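The Visit
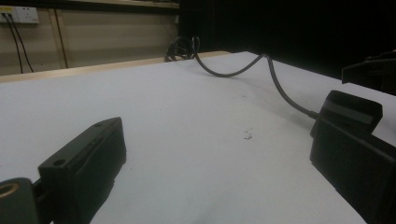 A white table with a wooden rim and a few crumbs.

Didier Royer had promised the Flevby under-twelves a professional athlete, and by the second week of June he had one, more or less. Golshifteh Mazandarani had played 8 minutes of top-flight handball in Dresden before her knee gave out. She now sold flooring in Acuña and was in town for her cousin's wedding.

"Eight minutes is a lot in handball," Didier told the parents. He coached soccer and was guessing.

He had written to some 200 athletes that spring. Most didn't answer. A goalkeeper's agent sent back a price list on which a handshake and a group photo were separate items. A retired sprinter offered a video message, which arrived and wished a happy birthday to Nilis.

Nilis was the name of the club. The kids watched it four times anyway.

Golshifteh showed up at practice in dress shoes with a bag of oranges. The team sat on the grass and stared at her.

"Are you famous?" asked the left back.

"No."

"Were you?"

"There was a woman at a bakery once," she said. "But I think she had me mixed up with my sister."

Didier cleared his throat and read out the introduction he'd typed, which used the word "legend" in two places. She let him finish. Then she asked who on the team was the worst player, and before Didier could say that at Nilis they didn't think that way, eleven arms went up and pointed at Omar.

"Good," she said. "Come here, Omar. What do you do when you lose the ball?"

Omar thought it over. "I look at my mom."

"I looked at the clock. It's the same thing. Next time, look at the ball, it's usually pretty close."

She took off her shoes and played in goal for the rest of the hour, using her hands in ways that weren't all legal. They scored on her 2 times. One was Omar's, and it went in off his back while he was looking for his mom, who missed it because she was getting something out of the car.

Afterward the kids lined up for autographs. Golshifteh had nothing to sign, so she used the backs of her flooring cards. By dinnertime the left back's father had called the number on his and ordered 390 square feet of oak.

Didier went home and wrote to the sprinter again, to thank him for the video. He signed it Nilis, to keep things simple.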